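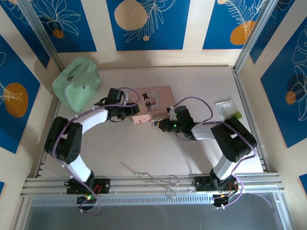

A shop for buttons, and for people who have time

Nele Schouten opens her shop in Otthorpe at ten in the morning, but the door is usually unlocked before that. When I came at half past nine she was already sitting behind the counter with a tray of shirt buttons, and she told me to take the chair and to move the cat's blanket if it disturbed me. The cat I did not see.

She has sold buttons, thread and ribbon in the same street for 6 years. Before this she worked in the office of Brernus, a company that made work clothes, and there she ordered buttons by the sack. "I ordered them every month and I never looked at one," she said. "It was a number on a form. Then the company closed the sewing room, and they asked who wants to have the stock. I said yes before I thought where I would put it."

The stock was more than her apartment could hold. For one winter it stood in the hall and under the bed, and her sister refused to visit. In September she signed the rent contract for the shop, which had been a shoe repair before. The smell of glue stayed for a long time, she says, and some customers still ask for heels.

I asked how many kinds of buttons she has now. She keeps a book for this, written by hand, and the last number in it was nearly 2,000. The book gives each button a name of her own. There is a "Tuesday gray" and a "dentist," and one large brown coat button is called "Uncle." When a customer telephones and describes something lost from a jacket, she looks first in the book and only after that in the drawers.

"People begin always with the color, and the color is the least important," she told me. "I ask them how many holes, and if the holes have a small edge around them. Then I ask how thick. They go away to look, and they come back to the phone and they are surprised, because they have worn this coat for ten winters."

The most difficult request came from Warrick Goodwin, who lives two towns away and repairs old uniforms for a marching band. He needed 68 buttons of the same pattern, and the maker, Alexiou, had stopped making them long ago. Schouten found the first part in her own drawers. The others she collected by letter from shops which were closing down, and it took her more than a year.

I spoke with Mr. Goodwin on the phone the same afternoon. He is a man of few words. "She sent them in four envelopes," he said. "The last envelope had one button in it." He had offered to accept a similar one for the inside of a collar, where it is not visible, but she did not want this. When I asked him if the band noticed the difference, he said that the trumpet players notice nothing, and that he was not doing it for the trumpet players.

Does the shop earn enough? Schouten answered this without embarrassment. The thread pays the rent. The buttons pay for themselves in a good month. What helps her most is the repair evening, when people bring their own clothes and she shows them how to sew a button with a shank, so that the cloth does not pull. She charges very little for it, but they buy needles, and they come back.

She also sells to a theater group called Julley, which once bought 500 white buttons for a single costume. She went to see the play. "It was too dark," she said. "From my seat it could have been rice."

In the time I was there, three customers came in. The first one wanted a zipper and left with it quickly. A young father had a small yellow cardigan with one button missing, and there was no match, so she advised him to change all of them and to save the old ones in a jar. He thought about it for a long time, walked out, and then came in again and chose green. An older woman bought nothing. She wanted to look in the drawers with glass buttons, as she does on many mornings, and Schouten pulled them out for her one by one and went on sorting.

I asked if she has a favorite. She opened the book and turned the pages, and I expected something of glass or silver. It was a flat black trouser button with four holes, from the old Brernus stock. She has eleven sacks of it left, and she would be glad, she said, if I mentioned that they are for sale.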